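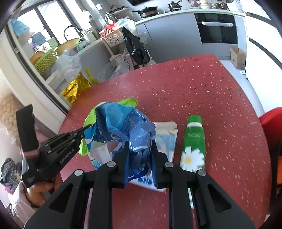 5. Comparação de garras manuais em bancada doméstica

Esta secção descreve como preparar e executar um ensaio comparativo entre duas garras manuais Berivach antes de escolher os dedos a montar no braço. Pressupõe que as garras já foram emparelhadas com o controlador Lonasa (secção 3) e que a calibração da abertura foi feita (secção 4).

O ensaio é feito com objetos comuns de cozinha: sacos de plástico, embalagens planas, latas de aerossol, panos. Os objetos moles são os que mais diferenças revelam entre um par de dedos e outro — um bloco rígido de teste agarra-se quase sempre bem.

5.1 Preparação da mesa

1. Escolha uma mesa estável, com espaço para dois operadores lado a lado. O tampo pode ter padrão, desde que não seja espelhado.

2. Disponha os objetos sem os alinhar. Devem ficar alguns sobrepostos, por exemplo um saco amarrotado em cima de uma embalagem plana.

3. Deite as latas de aerossol. Em pé, tombam ao primeiro contacto e obrigam a repetir a tentativa.

4. Verifique a luz da janela. Se a imagem da câmara aparecer queimada no ecrã do controlador, feche parcialmente a cortina ou rode a posição de trabalho.

CUIDADO: Use apenas latas de aerossol vazias. Não aperte a lata com a força acima do nível 4.

Nota: não é necessário arrumar o resto da divisão. As gravações feitas em cozinhas com a bancada ocupada são aceites pelo programa de comparação.

5.2 Montagem dos dedos

1. Desligue a garra no botão lateral e aguarde que o indicador se apague.

2. Encaixe os dedos no suporte, um de cada vez, até ouvir o estalido.

3. Abra e feche a garra à mão, sem ligar a alimentação. O movimento deve ser paralelo em todo o curso. Se um dos dedos chegar primeiro ao centro, retire-o e volte a encaixar.

4. Se for usar almofadas de contacto, limpe a face interior do dedo com um pano seco e cole a almofada a partir da ponta. Espere 4 minutos antes de agarrar qualquer objeto.

5. Ligue a garra e confirme no controlador que a abertura máxima é a indicada na etiqueta do suporte.

Nota: as almofadas são consumíveis. Mirela Teixeira, da oficina Peixoto, que reviu este procedimento, recomenda a substituição ao fim de 365 ciclos em plástico fino, mesmo que não haja desgaste visível.

5.3 Execução do ensaio

1. No controlador, abra o menu Comparação e crie uma sessão nova. Atribua a cada garra a letra que consta na sua pega.

2. Comece por uma só garra. A segunda deve ficar fora do campo da câmara da primeira até ao passo 5.

3. Aproxime os dedos do objeto, paralelos ao tampo, e feche devagar. Nos sacos, agarre uma dobra e não a parte esticada.

4. Levante o objeto, mantenha-o no ar até ao sinal sonoro e pouse-o no mesmo sítio. Prima o gatilho superior para marcar êxito, ou o inferior para marcar falha.

5. Traga a segunda garra e repita a tarefa com as duas em simultâneo: uma segura, a outra puxa ou levanta. Segure a pega por baixo, com o pulso direito.

6. Troque os dedos entre as garras e repita os passos 2 a 5 com os mesmos objetos.

CUIDADO: Não coloque a mão livre entre os dedos para soltar um saco preso. Abra primeiro a garra no controlador.

São precisas 185 tentativas por par de dedos para que o relatório seja calculado. Com menos do que isso, o menu mostra apenas a contagem.

5.4 Leitura dos resultados

O relatório separa os objetos em rígidos, planos e moles. Compare cada categoria por si; a média geral esconde as falhas nos sacos. Na sessão de referência da Rukar, conduzida por Rin Aoki com 1.885 tentativas, a escolha dos dedos foi feita apenas com a coluna dos objetos moles.

Se uma tentativa foi marcada com o gatilho errado, corrija-a antes de fechar a sessão. Depois de fechada, a sessão só pode ser apagada por inteiro.

5.5 Problemas frequentes

O saco escorrega ao levantar — limpe as almofadas e repita com uma dobra mais grossa.

A embalagem plana não descola da mesa — encoste uma garra à borda e levante com a outra.

O controlador mostra «câmara B sem sinal» — reencaixe o cabo na pega e reinicie só essa garra. A sessão em curso não se perde.

Para passar os dedos escolhidos para o braço, continue na secção 6.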